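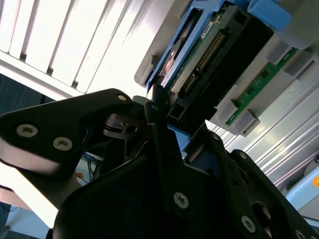
I finally gave in and sorted out the old computer, and I've been putting it off since February, so please allow me a small amount of smugness. It's nineteen below nothing on the list of exciting things I could tell you about, I know, but this is my blog and I'm having my moment.

What started it was the photos. My cousin Catalina rang to ask if I still had the ones from our gran's eightieth, the party at Skendurwood with the marquee and the dreadful trifle, and I said of course I did, very breezily, and then spent two evenings failing to find them. I looked on my laptop. I looked on the memory sticks in the kitchen drawer (one of which had nothing on it but a single recipe for chutney). I even went through my old emails, and I wouldn't wish that on anyone, because I used to sign off with a quote from a song.

So it had to be the big computer, the one that's been under the spare bed since we moved. Leandro, my other half, thinks I keep too much. Leandro also owns four identical grey jumpers, so we'll leave his opinions there.

Anyway, it wouldn't start. A bit of a whirr, a click, then nothing at all. I did what I always do and rang Tadeo, who told me to stop pressing the button and take the side off. I'd never had the side off a computer in my life! I was sure something would ping out and roll under the wardrobe. 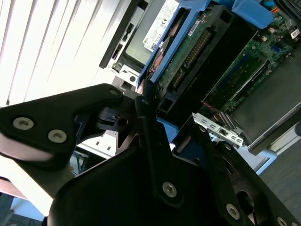

An open computer tower. Less scary than I'd imagined.

If you're thinking of having a go at something like this yourself, unplug everything first and put your screws in a saucer. I used an egg cup and knocked it over. Tadeo talked me through getting the drive out, and then he lent me a little adaptor lead so I could plug it straight into the laptop. It took a good minute to show up and I held my breath for most of it.

And there they all were. Gran in her blue hat. Violeta with her front teeth missing, holding a balloon. Uncle Dardo asleep in a deckchair with a paper plate on his chest – he's been sent that one already and is not speaking to me. There were three folders I'd completely forgotten, including one called "NEW NEW sort this", which I had not sorted.

I've now copied the lot on to two separate drives, and one of them is going to live at Catalina's. I've also started putting proper names on things, with the year first so they line up nicely. I'm up to the summer we all went camping and it's slow going, mainly as I keep stopping to look at everyone's hair.

Next job is printing some. I'd like a real album, the sort with tissue between the pages, but every one I've seen is either enormous or covered in glitter hearts. If you've bought a nice plain one lately, do tell me where you got it. Catalina wants a copy of the trifle picture as well, and I think she's planning to frame it.

Share this post: 4 shares
19 comments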